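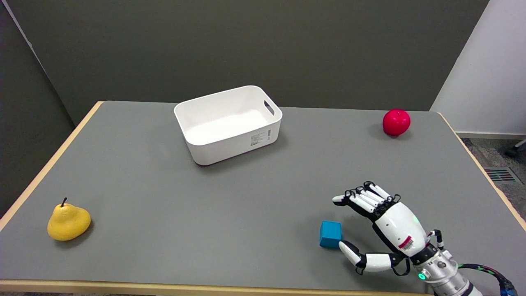
Gradach Vowel Recordings, version 2

Word-list and interview recordings from the town of Gradach and the nearby village of Skistitz, collected for a study of vowel mergers in local speech.

Contents

The set holds 1302 word-list tokens and 307 interview excerpts. Each token is one WAV file, mono, with a matching TextGrid. Interview excerpts have a plain-text transcript in standard spelling. Dialect forms are kept only where they affect the stressed vowel.

File names

Site code, speaker code, item number. GR is Gradach, SK is Skistitz. Speaker codes do not reflect age or the order of recording.

Annotation

Vowel boundaries were set by hand by Loredana Bassi and checked by Subira Bakilana. Where the two disagreed, both boundaries are kept, on tiers named v_a and v_b. Formant values in formants.csv are taken at the vowel midpoint of v_a.

Speaker data

speakers.csv gives birth decade, site, years lived elsewhere and parents' home region. Occupation is left out. Blank cells mean the speaker did not answer.

Known problems

Word-final vowels in the Skistitz list are often creaky, and their formant values should be checked before use. Two speakers read the list in reverse order. Traffic noise is marked on the noise tier.

Use

Free for research and teaching. Do not post interview audio online. Send corrections to Loredana Bassi with the full file name.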